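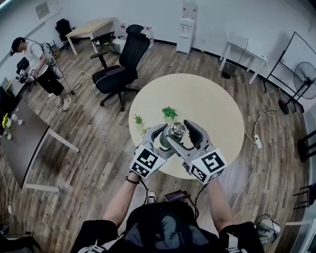 About Jemal

Jemal is a small training and fit-out studio for office rooms. We help people who have to furnish a workplace with not much money and not much time, and we also teach short courses to those who will look after such a place every day. Our name comes from the first shop, which was only one counter and a storeroom behind it. The shop is closed now, but the customers knew the name and we decided to keep it.

How we began

Thilini Kodikara and Wiroj Sriwong started Jemal after working together at Listberg, a furniture reseller. At that time they were delivering desks and chairs to new offices, and very often they were asked the same questions. Where should the table go? Is this chair good for the whole day? Which plant will stay green if we forget to water it? There was no service for such questions, so they answered them for free in the evenings. In December of that year they rented their first room and put a price on it.

Today we are 5 people at the main office. Kanyarat Luangrath is responsible for the courses. Sakda Tanasarn buys and repairs the furniture, and Tassanee Sangkhawat makes the floor plans and speaks with the customers before and after the work.

Our room

We do not have a showroom in the usual meaning. Our own working room has a white ceiling with the beams and pipes left open, long light tubes, and furniture of the same kind we would offer to you. The desk by the wall has a light wood top and white legs. The chairs are black mesh with a tall back, and they roll easily to wherever the next person wants to sit. There is a whiteboard on a stand, so it can be moved to the side when we need the floor.

The round table is the piece that visitors ask about most. A round top has no head and no corner, and in a narrow room this makes a big difference for walking. We keep small artificial plants on it. Some customers are a little disappointed that they are not real, but we recommend them for rooms where the air conditioning is running all day. They should be dusted with a soft dry brush, one leaf after the other, and please do not use furniture polish on them.

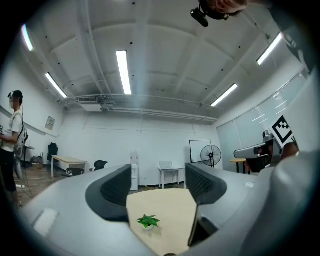

Water and fresh air have also their place in our plans. We ask every customer to decide first where the water dispenser will stand, and only then the desks. If it is placed too near to a desk, the person sitting there will be disturbed many times in a day. A standing fan is useful even when the room has an air conditioner on the wall, as the cool air does not always reach the far side.

What we offer

Room planning, with one visit and a drawing to scale
Supply of used and new desks, chairs and side tables
Repair of casters, backrests and table legs
Short courses in setting up and keeping a shared room, for groups of up to 18
A yearly check of the furniture for customers who have bought from us

Our partners

For new chairs we work with Skomport, and for lamps and tubes with Irico. Both firms let us return single pieces, so the customer can try a chair in the real room before deciding on its colour and size. Since the opening we have placed more than 2,000 pieces of furniture, and a good part of them was used furniture which we repaired ourselves.

Visiting us

You are welcome to come and sit on the chairs. Please write to Tassanee first and tell her the length and width of your room, and also on which wall the door is. A drawing by hand is enough. Parking is behind the building, and the entrance is by the side door, one floor up.

This page was last changed on February 1, 2022.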